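Category: Workshop Diary / Sheet Metal / Gallery

The Panels of Clakard Street

My name is Khoa Lưu and I have a small workshop where I repair and finish metal panels. Mostly they are doors and side covers of old kitchen equipment, sometimes the front of a cabinet or a shelf for a shop. My customers often ask me what I do with a panel for so many days, because when they come to take it back it looks very plain to them. I think plain is a compliment. I made this page in June 2018 so they can see the surfaces a little closer and read what I think about when I work.

I must say first that I am not a photographer. Metal is difficult to photograph. A gray sheet takes the color of everything near it, the wall, the sky, even my shirt. If you see blue or purple in a gray panel, please do not call me to say that the paint is wrong. There is no paint.

The job I want to write about most was for the Ocampo bakery. They were changing their back room and had 26 panels of different sizes, all from the same supplier, Breteck, but not all from the same year. The older ones had a finer grain. When you put an old one next to a new one you notice it immediately, and after that you can't stop noticing it. Mrs. Ocampo wanted them to look like one family. I told her cousins, maybe.

For a satin finish I always go in one direction, from one end to the other, and I lift my hand before I come back. My first teacher at Visham made me do this on scrap pieces for a whole month of September before he let me touch a real door. At that time I was quite angry with him. Now I ask the same from the young people who come to learn with me, only I give them 10 days. 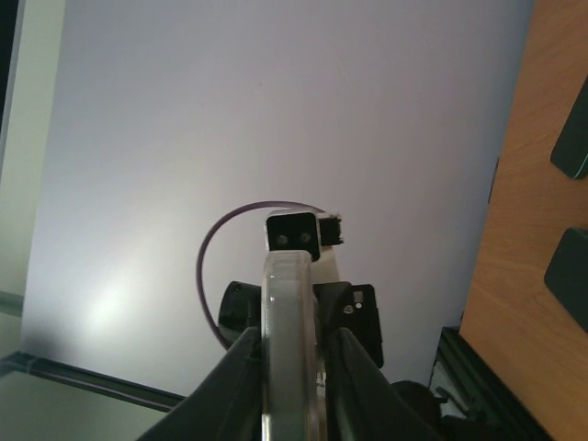
The last step is the one I like best, when the big work is done and I only look. I turn off the ceiling lamps and keep one light low at the side. With the light from above, every sheet looks good. With the light from the side, a thin scratch shows itself, and also a small dark spot that you would swear was not there in the morning. Some spots are only dust and go away with a soft cloth. Others are in the metal, and then I must decide.

How do I decide? I look where the panel will live. If it goes at the height of the eyes, near a window, I work on the mark again. If it goes behind a flour bin, I leave it – each time you sand, you take away a little metal, and a thin sheet becomes weak and starts to make noise when you push it. One customer wanted a cover so perfect that I refused the job. I still think I was right, but he went to another shop and he is happy, so perhaps I was only stubborn.

A few practical things for people who have satin panels at home:

Wipe along the grain and never in circles. Circles leave small lines that catch the light.

Use warm water with one drop of dish soap, then dry it at once with a clean towel. The white marks that people believe are scratches are very often only dry water.

Do not use the green side of the sponge. I have up to 50 visits a year for this one reason.

Fingerprints are normal. A little oil on a cloth hides them for some days, but it also collects dust, so in a kitchen I don't recommend it.

If you want a panel repaired, please bring it with the protective film still on, if you have it. I prefer to take the film off myself, slowly, at a low angle. When it is pulled fast, it leaves glue at the corners and I need a whole afternoon to clean it.

I will add more to this page when I have finished the shelves for the flower shop. They are a darker metal and I am still making tests for them.

Comments (3)

tinsmith_dora: The advice about the low side light is very good. I was checking my work under a ceiling tube for years and wondering why clients saw things I didn't.

Paul R.: Do you do refrigerator doors? Mine has a long mark from moving house, going across the grain.

Khoa Lưu: Hello Paul, yes, but across the grain is the harder kind. Please send me the size, and tell me if you can feel the mark with your fingernail.

Contact the workshop | © Khoa Lưu, all texts and photos | Back to top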